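Cords, plugs and sticky tabletops: quick fixes from our place

Typing this between loads of wash so bear with me. We moved into the back half of the old Varkwood building in February and I've been sorting the work room ever since. Mostly small stuff. Cheap stuff. Writing it down before I forget.

117 shares | 19 comments

Cords first

Unplug everything. Everything. Then plug back in only what you used this week. I had two chargers for phones we don't even own anymore.

Label both ends of each cord. Masking tape folded over like a flag, black marker. Bread bag tags work too but the writing rubs off.

Velcro ties, not zip ties. You will want to move somthing later and you'll be digging for the scissors.

No strip plugged into another strip. And heaters go straight in the wall, always.

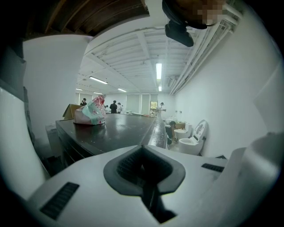
Long extension cords: over-under coil, hang on a fat hook. Never wrap around your elbow, it twists the wire inside and after a year it won't lie flat. Mine from Trunder is 700 inches or so of pure tangle because I did it wrong for ages. Ended up laying it out in the sun for an afternoon and starting over. Helped a lot.

White walls

Scuffs: melamine sponge, barely damp, light pressure. Test low down behind a door first. On flat paint it can leave a shiny patch and then you've got a new problem.

Tape residue: hair dryer on low, then roll it off with your thumb. Vegetable oil on a rag for the stubborn bits, dish soap after to get the oil off.

Keep a jar of the wall paint. Baby food jar, label on the lid with the color and the room. Dab, don't brush.

Working at a table without wrecking your back

Sit so your elbows are level with your hands or a bit above. If you're looking down for long stretches, get up every half hour and look at something far off. Kitchen timer if you forget. I forget.

Clear the spot before you start. Whole thing goes faster.

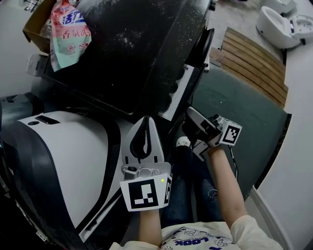 One in each hand, seated.

Small screws go in a muffin tin, in the order they came out. Or stick them to a strip of tape, sticky side up. Saved me twice allready.

A folded towel under whatever you're fixing stops it sliding and catches what you drop.

Shiny dark tables

Pretty for ten minutes. Then every fingerprint.

Dust dry first, microfiber. Then a second cloth with warm water and one drop of dish soap. One. More than that and you're just buffing soap around. Dry right away, straight lines.

Skip the spray polish. We used the Arka stuff for months and it built up into a gray haze, took vinegar and water (half and half, not on stone!) to get it off.

Cups: coaster, or a square of felt. Sticky ring already there? Warm damp cloth laid on it five minutes, then wipe.

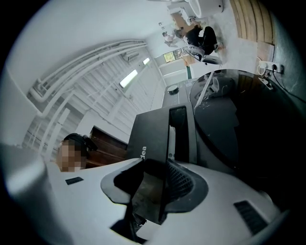 Dust behind the outlets

Power off before you wipe anything near a plug. Dry paintbrush, the cheap one inch kind, gets in between plugs better than any cloth. Do it when you change the smoke alarm batteries so it gets done.

Warm plug, brown mark, buzzing? Stop using it. Get an electrician. That's not a tips page thing.

Ok dryer's done. More next time, probably drawers.

Comments

mossybucket: the bread tag thing works if you put clear tape over the writing

patch_and_go: over-under coil changed my life, my garage looks like a normal person's now

tinlid: does the vinegar mix work on glass too or will it streak

3rdshelf: @tinlid fine on glass, just use less than you think. newspaper to dry

mossybucket: drawers please!! mine are a disaster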